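Come and help us write down how Bomley talks!

Do you say "nesh" when you're cold? Did your gran have a word for the narrow passage between two houses that you've never heard anywhere else? We'd love to hear from you. The Bomley Word Survey is looking for 34 people who grew up in the town, or in the villages out towards Gundow, to spend an afternoon talking with us in February.

The survey is run by Sachiko Sugiyama, who has been collecting local speech for years and still gets excited when somebody uses a new word for a woodlouse. The oldest Bomley word list we have is a parish notebook from 1699, and quite a few of its words were still in use when Sachiko made her first recordings here in 2000. Which ones are left now? That's what we want to find out -- and we want the new words too, so please don't think you have to be old to take part.

## What you'd be doing

Mostly chatting! You'll sit down with one of us at a table in the Onishi Rooms and talk about food, weather, school games, family names for things, whatever comes up. There's a short word list to read aloud at the end. Allow two hours, with a tea break in the middle (cake provided, and it's good cake).

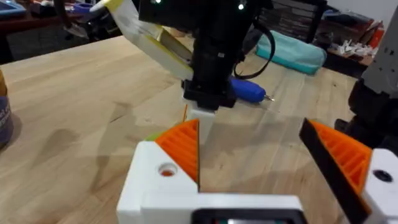

## Who can take part

- You're 18 or over
- You lived in Bomley or nearby for most of your childhood, even if you've since moved away
- You're happy for us to record your voice

You don't need a "strong accent", and you don't need to know anything about language. People often tell us they talk perfectly normally and then come out with three words we've never written down before. Pairs are very welcome, so bring a sister or an old school friend if you like.

## What you get

A £20 voucher, your bus fare back, and a copy of the finished word book with your name in it (or not, if you'd prefer). We're printing 1000 copies.

## How to join in

Leave your name and a phone number at the desk in the Onishi Rooms by December 31, 2021, and Sachiko will ring you to fix a time. Tell us your favourite Bomley word when you do!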